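Handout 7: Shop rents and the independent retailer

Read before the seminar. Bring the worksheet from last time and a calculator.

## 1. Scope

The previous handout dealt with margins. The present one deals with occupancy cost: rent, service charge, business rates and insurance recharged by the landlord. We compare a small shop with a chain tenant in the same parade, and ask how far the difference in what they pay comes from the lease itself.

The case is Tasetbridge, a market town with one main shopping street and, since the opening of the Nestar retail park, a second centre of trade outside the ring road. The lease terms are taken from Rana's survey notes, which are on the reading list.

## 2. Terms

**Headline rent.** The yearly figure written in the lease. It ignores rent-free periods and any sum the landlord pays towards fitting out.

**Effective rent.** The headline rent adjusted for those inducements and spread over the term, or up to the first break date if that comes sooner. Always state which of the two you have used.

**Turnover rent.** Rent set wholly or partly as a share of sales. Usually there is a base rent, with a top-up once sales pass a threshold.

**Covenant strength.** The landlord's view of how likely the tenant is to pay for the whole term. A chain with published accounts scores well. A sole trader normally has to offer a deposit or a guarantor.

**Anchor tenant.** A large shop expected to draw customers to its neighbours. Anchors pay less per square metre than the units around them, and the lease often restricts what the landlord may do with the rest of the site.

## 3. Worked example

Two units of equal floor area are let by the same landlord for 10 years. Lammers, a hardware shop run by its owner, takes the first with no inducement. Diltik, a homeware chain, takes the second at the same headline rent with a rent-free period of 16 months. Neither lease has a break.

The full term is 120 months. Lammers pays for all of them. Diltik pays for 104. Ignoring discounting, the effective rent is:

- Lammers: 120/120 = 100 per cent of headline
- Diltik: 104/120 = 86.7 per cent of headline

The gap is larger once payments are discounted, as the rent-free months fall at the start. Work this out for yourself at a rate of your choice and show the rate.

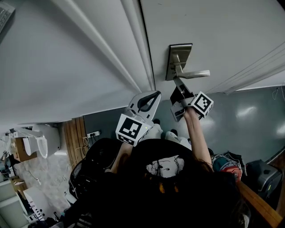 Note that the published rent for both units is identical. At the next review, a surveyor looking for comparable evidence may find only the headline figure for the second unit. If the inducement is covered by a confidentiality clause, the first tenant's review can be settled against a rent that the chain did not in effect pay. Mühlbauer calls this "evidence drift". Wiegand disputes the size of the effect but accepts the direction.

## 4. Upward-only review

Under an upward-only clause the rent at review is the higher of the passing rent and the market rent. In a falling market the tenant stays at the old level. A chain can close a weak branch and carry the remaining liability, or trade one lease against another with the same landlord. A single-shop business has no second lease to bargain with.

Ospina's paper models this for a street where footfall drops after an out-of-town opening. Read the section on assignment closely. Her assumption that an outgoing tenant can find a buyer for the lease is doing a good deal of work, and Dervishi's reply takes it apart.

## 5. Limits of the data

The Tasetbridge survey was sent to 70 shops. Replies from chain branches are thin, as branch managers seldom see the lease. Service charge figures are mixed: some respondents included insurance and others did not. Do not average that column.

## 6. For the seminar

1. Recalculate the example with a tenant's break at year five, first assuming it is exercised.
2. Add a turnover top-up to the Diltik lease. At what level of sales does its effective rent match that of Lammers? State the missing figures you had to assume.
3. Read the Wiegand and Mühlbauer exchange and mark each claim as resting on lease records or on interviews.

Answers to question 2 should be handed in on one side of paper. The discount tables are at the back of the worksheet.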